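Search help pages Enter keyword
Go

Renting a Table at the Ziddale Craft Market: Common Questions
15 May 2026
By Nanami Kikuchi

How do I book a table?
Fill out the form at the Civgate office or send it by mail. Bookings open in November for the following year. New sellers should include a short list of what they make.

What does it cost?
A table is $19 for one day. The fee covers the table and two chairs. It does not cover power, and only the tables along the Boateng Street wall have outlets.

Can I share a table?
Yes. Up to 3 sellers may share, but one person has to sign the form and pay the full fee.

Do I need to bring a table cover?
Yes. Any cover is fine as long as it does not reach the floor on the aisle side, where people trip on it. Plastic wipes clean and holds up to spills. Cloth looks nicer in photos but slides around unless you clip it.

How should I package small items?
That is up to you. Paper bags, boxes and organza pouches with a ribbon tie are all common. If you sell earrings or soap, put the price on a tag outside the package so buyers don't have to open it.

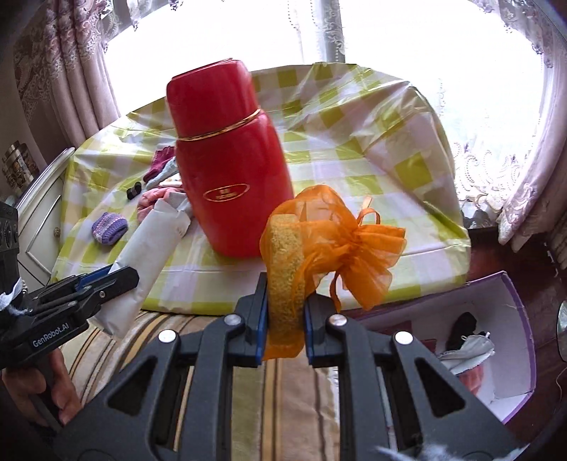
When can I set up?
Doors open to sellers at 7 a.m. Unload at the side entrance and move your car before 8:30. The market opens to the public at 9.

Are there window spots?
A few. They go to sellers who ask for one on the form, in the order forms come in. Light can be strong in the morning, so keep candles and chocolate away from the glass.

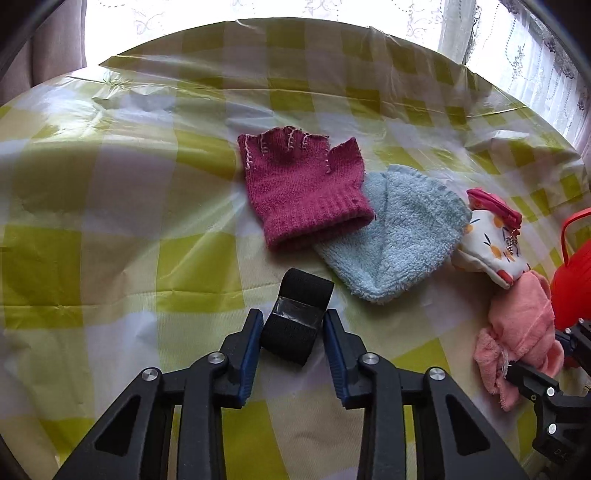 Checkered plastic cover on a round table near a curtained window.

Can I get a refund?
You can if you cancel at least 2 weeks ahead. After that we can move your booking to a later date once.

Who do I contact with other questions?
Write to Chathurika Saha, Seller Desk, 169 Lastness Road, Ziddale. Please put your name and booking date on the letter.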